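I bought the Loredov six-person hot tub cover in September, after our old one finally soaked up so much water that I needed my neighbor to help me flip it open. If you've ever wrestled a waterlogged cover at 10 at night in your swimsuit, you know why I was ready to spend some money!

Mine came from Bailly, the pool and spa place over in Fudbridge, and I paid $793 with delivery. That's more than the bargain covers online, and I did go back and forth on it for a while (my sister Colette Delaunay still thinks I'm nuts). The box was huge but not that heavy, and I had the thing unfolded and strapped on before lunch.

The fit is great. Our tub is an older square one with rounded corners, and I sent in the corner radius along with the side lengths. The skirt hangs evenly all the way around and the hinge seam sits flat, so I don't get that line of steam leaking out of the middle anymore. The foam tapers toward the edges and rain runs right off. Leaves, not so much – they like to collect around the handles. 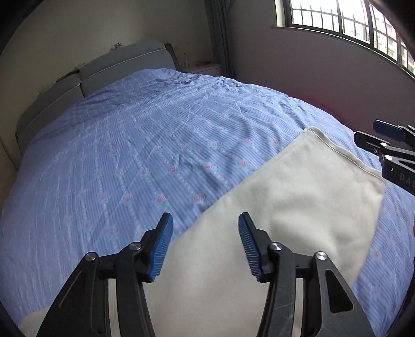 Does it work with a cover lifter you already own? Mine went onto our old Kurkham side-mount lifter without any changes, but measure the gap at the fold first, as the bar needs a little room to sit in there.

I do have some gripes. The straps are stiff, and the buckles are the kind you have to squeeze on both sides at once, which is a pain with cold fingers. The vinyl smelled pretty strong for the first 13 days or so I'd guess, and I left it propped open in the afternoons to air out. Also, the instructions are one folded sheet with tiny drawings, and the part about mounting the strap locks is just wrong for a wood cabinet. I called Bailly and they talked me through it in a few minutes, very nice people.

As for heat, I keep the tub at 102 and the heater kicks on a lot less than it used to with the soggy old cover. I can't give you a dollar figure yet. The top feels cool when I put my hand on it, and the old one was always warm in the middle.

I'd buy it again, but I'd pay the extra for the longer skirt. Ours stops a bit short of the lip on the step side and it bugs me every time I walk by.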